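Kusthorpe Housing Association
Resident Services: Kitchen Advice

Caring for Worktops and Everyday Utensils

The following guidance is issued to all residents of the Kusthorpe and Brernthorpe buildings. It replaces the sheet distributed in July and applies to all 449 apartments with a fitted kitchen. Residents of the Girmont annex should refer to their own handbook for oven and range instructions, but may follow the advice on counters below.

Daily cleaning

Wipe the counter after each meal with a soft cloth, warm water and a small amount of dish soap. Rinse the cloth and wipe again, then dry with a clean towel. Soap left to dry builds up into a dull film that is often mistaken for wear.

Vinegar, lemon juice and bathroom descaler must not be used on natural stone. They etch the polish, and the marks cannot be washed out. Coffee, red wine and tomato sauce should be blotted promptly. Wiping spreads the spill.

Scouring pads are not suitable for any counter in the buildings. Dried food may be loosened by laying a damp cloth over it for 6 minutes and lifting it with a plastic scraper.

Utensils in use

A ladle or serving spoon set down during cooking should be placed on a spoon rest or saucer. Oil and turmeric are the most frequent causes of permanent staining reported to the maintenance office.
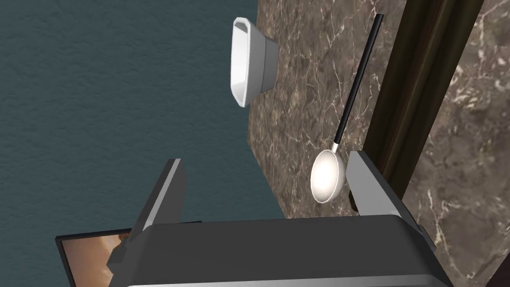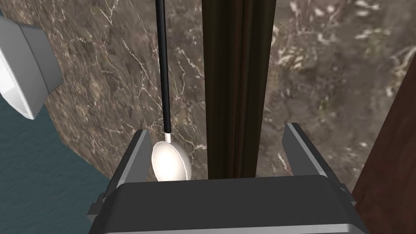 Ladle at the counter.

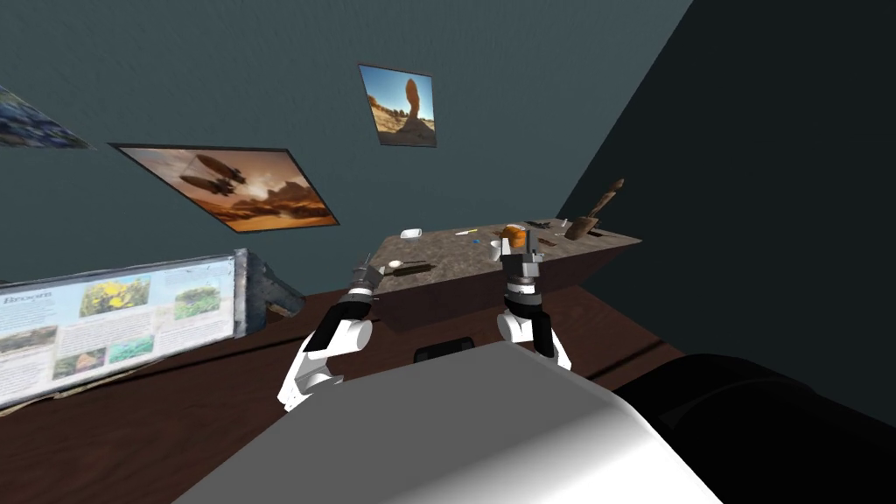
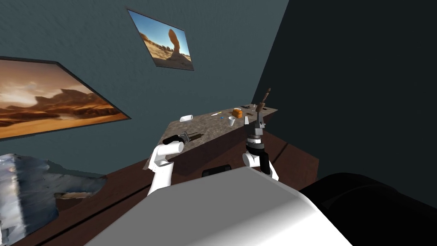
Utensils with plastic handles should be kept clear of the burners and should not be left leaning in a hot pan. Wooden spoons are to be washed by hand and dried upright. A light coat of food-grade mineral oil every few months will keep the grain from opening. Any utensil with a cracked handle or a loose rivet should be discarded.

Drawers should not be overfilled. If a drawer catches, remove the contents and check the back of the runner for a fallen item before applying force.

Sealing

Stone counters are sealed by the maintenance team. To check whether the seal is sound, place a few drops of water on the surface and leave them for ten minutes. If a dark patch remains when the water is wiped away, report it. Residents are asked not to apply sealants purchased privately, as several of these react with the Mladenović compound used in the buildings.

Reporting damage

Chips, cracks and open joints should be reported to Krum Nedeljković at the maintenance office, extension 2820. Requests for replacement cutting boards are handled by Victor Mollel, extension 59. Please state the building, the apartment number and the position of the damage in relation to the sink.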